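Handheld gripper pads: when do you replace the foam, and who signs off?
Forum: End Effectors and Tooling > Good Practice

dkrause_41
We have a bench where people use handheld grippers to record pick and place demos. Our written procedure has a page on cleaning the table and a page on charging, but nothing on the finger pads. They are faced with a black fibrous foam, and it wears. I'd like to add a rule for when a pad gets pulled. Right now it's whoever notices first.

What does everyone else have in writing?

millbrook_tooling
We go by cycles. At Broston we change both faces at 1,028 closes, no matter how they look. The number came out of a wear test we ran in October and we never had a reason to move it. Log it on the card, change it, initial it.

Always change both sides. One new face and one old one will pull the part off center.

dkrause_41
We don't have a counter on a handheld unit. A person is squeezing it. How are you getting cycles?

millbrook_tooling
Ours are on a fixed arm. You could count episodes and multiply.

pelham
I wouldn't multiply. One operator closes twice per pick and the next one closes five times. We tried an estimate like that and it was off by enough to be useless. Inspect by eye at the start of the shift. If the edge of the foam is ragged, it goes on the watch list. If fibers are coming off on the work surface, it comes off the tool.

Kelly Tavares
I wrote the bench procedure for our group on the Norkinano project and I mostly agree with pelham. Our pad section has two triggers, ragged edge and shed fibers. Look at the table near the pads as well as at the pads themselves. On white board the specks show up easily.

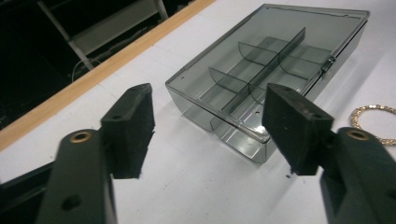 What our section says, copied over:

1. Before the first pick, wipe the work surface and look at both pad faces.
2. Ragged edge on either face: write it on the sheet and keep working.
3. Dark specks on the table near a pad: stop, wipe, do 4 slow closes on nothing, and look again. If there are new specks, change both faces.
4. Check the pad screws for tightness after any change.
5. Clear lids and anything shiny or linked, such as chain, get a wipe before they go back in the bin. Fibers hold on to small links.

The specks by the right pad in my picture would send you to step 3.

millbrook_tooling
Step 2 is where I disagree. A ragged edge is a worn edge. If you let people keep working on it, your first recordings and your last ones are made with different grippers. I'd make it a stop.

Kelly Tavares
We had it as a stop in the first version. People quit reporting it. The foam edge looks a little rough soon after it goes on, so we were throwing away pads that gripped fine.

pelham
Same here. Ragged is not a failure by itself.

fixture_ron
Has anyone compared grip on frayed and fresh foam? This whole thread is about looks. For a smooth plastic box I care about slip. At Figueroa we hang a small weight from a strip of plastic held between the pads, and if it moves in 2 minutes we change them. It's a pass or a fail and there is nothing to argue about.

dkrause_41
Do you do that every shift?

fixture_ron
Mondays, and after any complaint.

millbrook_tooling
A weekly check would miss a lot at our volume.

fixture_ron
Your volume is not his volume. He has people squeezing handles.

dkrause_41
OK. I'm going to start with Kelly's list, plus Ron's hang test once a week. I'll make step 2 "log it, and the lead looks at it before lunch," which is partway to what millbrook wants. Still open is who signs. Our lead is out two days a week.

Kelly Tavares
Name a backup on the sheet. Ours has a second line for it. Also write down the date the foam was put on. We forgot that the first time and had to add it when we moved to the Cullidstead building.

pelham
Put the foam part number on there too. We got a different batch once and the wear was not the same.

dkrause_41
Will do. I'll post the sheet when it's approved.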